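**Line breaks in the Nyanda submissions file**

**kusmont_h:** The Nyanda guidelines cap poems at 20 lines. Does a stanza break count as a line? My draft has 12 lines plus breaks.

**arnosholm:** Blank lines are not counted. Omdale does count them – different form.

**tercet420:** Disagree on Omdale. Halima Rotich edits there and her May issue ran a poem that only fits the cap without blanks.
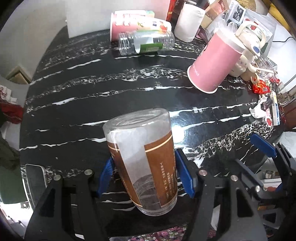

**kusmont_h:** Does an epigraph count toward the cap?

**arnosholm:** It counts if it sits below the title, and a dedication does too.

**tercet420:** Only the epigraph, in my experience. Dedications went through uncounted twice.

**arnosholm:** Then the reader was lenient. The form says "all text below title."

**kusmont_h:** I'll cut the dedication and keep the epigraph. Turnover lines?

**tercet420:** One line, if you indent the runover.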